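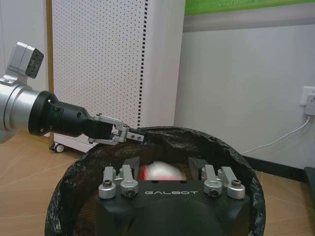
Round bin with a black liner folded over the rim.

Bins and liners – your questions

Which liner fits the round bins?
The black ones from the Rirkarham store. Fold the top over the rim so it hangs down the outside.

When should I change it?
When it is two thirds full, or at the end of the day if there is food in it.

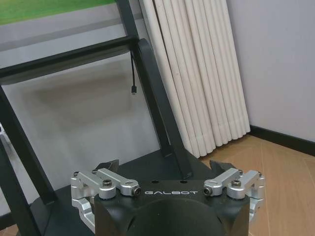

Where do full bags go?
Tie them and take them to the yard – general waste is bay 4.

Who do I ask for more liners?
Kai Diekmann.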